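# The long table on the landing

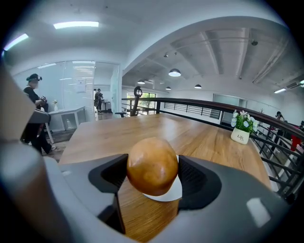 We moved the eating table upstairs in December and it has stayed there. I said in the last post that I would write up how it went, and a few people asked, mostly about the stairs, so I will start with the stairs.

The table is long. I had measured it and I had measured the stairwell, and on paper there were two inches to spare. What I hadn't measured was the table on its side with a person at each end. Finbarr Kavanagh took the bottom end and I took the top, and we got as far as the turn before we had to put it down and think. In the end we took the legs off, which we should have done on the ground floor. If you are planning anything like this, take the legs off first and put the bolts in a cup. We put ours in Finbarr's shirt pocket and one of them went through the hole in it.

The replacement bolt came from Mekgate, the hardware place past the bridge. They don't sell them singly, so I now own more bolts than I need.

The reason for the move was the draft. Downstairs the door opens right onto where we used to sit, and from October on you ate with your coat on. The upper level is warmer and gets the light until late in the afternoon. The wood looks better for it too. It has a warm honey color and a grain you can see properly now, where before it mostly looked brown. I oiled it once after we got it up there and left it alone for two days. I used a tin of Ternar that had been on the shelf since we did the doors. It went on fine. The smell took longer to go than the tin said it would.

The table stands by the railing, the black metal one with the wooden handrail on top. I was worried about that at first. You can see down to the lower level through the bars, and anything small that rolls off on that side has a chance of going through. So far we have lost a teaspoon and a grape. Philomena Ní Bhriain suggested running a strip of clear panel along the bottom of the bars, and I looked at some, but the price put me off. It was 529 for the length we'd need, before fitting. For now we keep the small things toward the middle.

The other thing about the railing is the noise. People talking downstairs sound closer than they are, and people downstairs say the same about us. You get used to it. It does mean you can call down that the food is ready without getting up, and I do that more than I should.

## What is on it

I have tried to keep the table mostly clear. When it was downstairs it collected mail, keys, chargers, a drill for most of one summer. The rule upstairs is that whatever you bring up, you take down with you. It works on most days.

The one thing that lives there full time is the flower pot. It's a small white one with "Life" printed on it in dark cursive. I wouldn't have picked it out myself. It came from Elis, the gift shop, and Philomena bought it the week we moved the table, and I have come around to it. At the moment it has white and pale blue flowers in it with a good amount of green leaf hanging over the rim. I keep it toward the right side, where it doesn't get in the way of passing dishes. I tried it in the exact center for a while and people kept moving it to see each other, then not moving it back.

The plates are plain white round ones. We had a mixed set for years, and I finally gave the chipped ones away and bought white to fill in the gaps. White is easy to replace. If one breaks I can buy another from nearly anywhere and it will be close enough that you'd have to hold them side by side. I looked at a blue set too, and it was nicer, but they only sold it as a full box and I didn't need a full box.

I don't use placemats. The oil seems to hold up against a plate, and I wipe the table down after each meal with a damp cloth and then a dry one. Hot pans are a different matter and go on a board. There is one pale ring near the far end that was there when we got the table, and I have left it.

## Carrying things up

The main drawback is that the kitchen is still downstairs. Everything comes up by hand. For the first week I made five or six trips for every meal and was tired of it by Monday. Then I bought two trays from Mac Suibhne, the restaurant supply store, the kind with a raised edge and a grip on the bottom, and that fixed most of it. One tray takes the plates and the cutlery, the other takes the food. Glasses I still carry separately, since I don't trust myself with them on the turn of the stairs.

Soup is the hard one. I bring it up in the pot with the lid on and ladle it at the table. I have not spilled any yet, but I go slowly. Anything baked or roasted is easy and I have been making more of that than I used to.

Going down is worse than going up, because by then everyone has eaten and wants to sit. We settled on each person taking their own plate down when they go, and whoever cooked doesn't have to come back for the rest. Finbarr forgets. I remind him over the handrail.

## Still to do

The far end of the table, near the handrail, needs something under one leg. The floor dips there. I have a folded piece of card in place and it has held since the new year, but it is starting to flatten and I want to cut a proper shim for it. I have an offcut of the right thickness somewhere in the shed.

I'd also like another lamp up there for the evenings. The ceiling lights do the job but they are placed for the walkway and not for the table, so you end up eating in your own shadow if you sit on the wrong side. One more hanging one would be best. That means an electrician, and the one we used last time is booked up for a while — I have left a message.

If anyone has put a table this long under a single hanging lamp, let me know how wide the shade was. I have seen two I like and they are very different sizes.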